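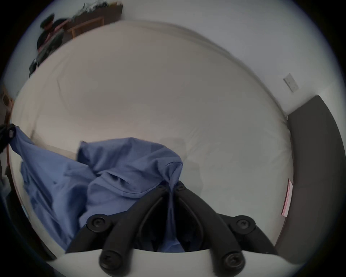
Fold Your Laundry on the Bed and Leave the Table Alone

I have lived in three apartments and every one of them came with somebody's opinion about where laundry gets folded. My last roommate swore by the kitchen table. My aunt stands at the dryer like a soldier. Me, I'm a bed person, and I'm ready to defend it (loudly, if needed!).

A bed with nothing on it but the fitted sheet is the best work surface in the house. It's huge, it's soft, and you can see everything against it. Toss a crumpled blue shirt onto a white sheet and you can't pretend it isn't there. On my old table in Diseldale a shirt like that would have vanished under the mail for 20 days.

Now, the people at Azevedo, my local home store, will happily sell you a folding board. I almost bought the Mutov one, and then I thought about where I'd keep it, which was under the bed, behind the other things I bought to get organized. No thank you.

The big complaint I hear is wrinkles. You dump the clothes, you get distracted, you come back at nine at night and it's all one sad heap. Sure! But you also can't go to sleep until you deal with it, and I've never had a deadline work on me like that one. A table will let you off the hook all through May.

And please, shirts first. Socks are easy and they'll make you feel productive while the cotton stuff sits there creasing. I grab mine by whatever fold is sticking up, give it one good shake, and smooth it flat with my forearm. My sleeves never match up. I've stopped caring, and they go in the drawer anyway.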